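# アケロ・タッグリーグ

**アケロ・タッグリーグ**(Akero Tag League)は、プロレス団体プリムビー(Primby)が主催するタッグチームのリーグ戦である。毎年11月に開幕し、8チームが総当たりで対戦したのち、上位2チームが優勝決定戦を行う。シングル王座戦を看板とする興行が多いなかで、開幕から最終戦まで一貫してタッグマッチを主役に据えた大会として、熱心なファンに愛されている。

## 概要

大会名は、第1回の開幕戦が行われた会場アケロ・ホールに由来する。ホール自体は小規模だが、リングと最前列の距離が近く、タッチを求めて伸ばした手がコーナーの選手に届くか届かないかという瞬間の歓声は、ほかの会場ではなかなか味わえない。現在は決勝のみ、より大きなストゥルスカ体育館(Stulska)で開催されている。決勝大会の最多観客数は2729人で、立ち見券まで完売した第5回大会で記録された。

優勝チームには「マッカーシー杯」(Mac Carthaigh Cup)が贈られる。銀色の取っ手が左右に付いた大ぶりの杯で、二人で片方ずつ持って掲げるのが恒例となっている。この場面がとにかく良い絵になるため、歴代の大会ポスターの多くに使われてきた。

## 歴史

### 創設期

初期の大会は、急造チームの寄せ集めと見られることも少なくなかった。流れを変えたのが、第2回に初出場したキールタナ・ナンビアル(Keerthana Nambiar)とヴラスチミル・クライチー(Vlastimil Krajčí)の混合タッグである。軽快なロープワークを得意とするナンビアルと、グレコローマンの下地をもつ重量級のクライチーは、体格も試合のリズムもまるで違う。ところが組ませてみると、クライチーが相手を肩に担ぎ上げたところへナンビアルがコーナー最上段から飛び込む連係が見事にはまり、二人は全勝で予選を突破した。

決勝では敗れたものの、試合後に観客が総立ちで二人の名を呼び続け、次の試合の入場が数分遅れたという逸話が残る。翌年の第3回で二人は雪辱を果たし、初優勝を飾った。

### 拡大期

第4回からは全試合が配信され、会場に足を運べないファンにも大会の面白さが知られるようになった。とりわけ第5回の公式戦、ナンビアル組対前年優勝チームの一戦は、時間切れ寸前までタッチワークの駆け引きが続いた名勝負で、今でも「初めて見る人に薦める試合」として真っ先に挙げられる。

第6回では、開幕前にクライチーが左膝を負傷し、出場が危ぶまれた。クライチーはテーピングを巻いて全試合に出場し、序盤はエプロンで待つ時間を長く取り、終盤の数分だけリングに入る戦い方を選んだ。ナンビアルが孤軍奮闘し、ようやくタッチが成立した瞬間の爆発力は、むしろ例年以上だったと評するファンも多い。

## 試合形式

リーグ戦は勝利2点、引き分け1点の勝ち点制をとる。場外カウントは20で、両チームがリングアウトとなった場合はともに0点である。このため、場外乱闘になっても終盤には全員が必死にリングへ駆け戻る。これが実に楽しい。

同点で並んだ場合は直接対決の結果を優先し、それでも決まらないときは合計試合時間の短いチームが上位となる。この規定があるおかげで、消化試合に見えるカードでも、勝ち方ひとつで順位が入れ替わることがある。

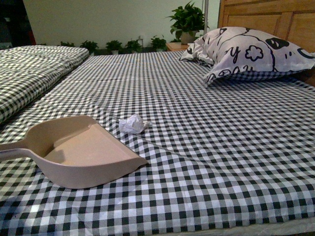 **リーグ戦が引き分けに終わった場合、延長戦は行われるのか。**

公式戦に延長はなく、両チームに1点ずつが与えられる。延長が認められるのは優勝決定戦だけで、決着がつくまで5分ごとに繰り返される。

## 記録

- 最多出場:ナンビアル、クライチー(ともに7回)
- 最短試合時間:100秒(第4回公式戦)
- 通算試合数:236試合(第8回終了時点、公式戦、優勝決定戦および併催の若手トーナメントを含む)

最短記録となった試合は、ゴングと同時に飛び出したナンビアルの丸め込みで決まった。クライチーは一度もタッチを受けないまま勝者として手を挙げられ、目を丸くしてレフェリーに確認していた。この表情は翌年の記念Tシャツの図柄にもなっている。

## 評価と影響

タッグ専門の若手を育てる場としての評価も高い。併催の若手トーナメントからは本戦に進むチームがたびたび現れており、経験豊富なチームの間合いを同じ会場で学べることが、参加選手にとって大きな刺激となっている。合図の出し方、エプロンでの立ち位置、レフェリーの視線の読み方など、シングルの試合では磨きにくい技術が存分に見られる点も、この大会の大きな魅力である。

第8回では、ナンビアルの教え子二人によるチームが師匠組と公式戦で初めて対戦した。試合は時間切れ引き分けとなり、両チームが1点ずつを分け合った。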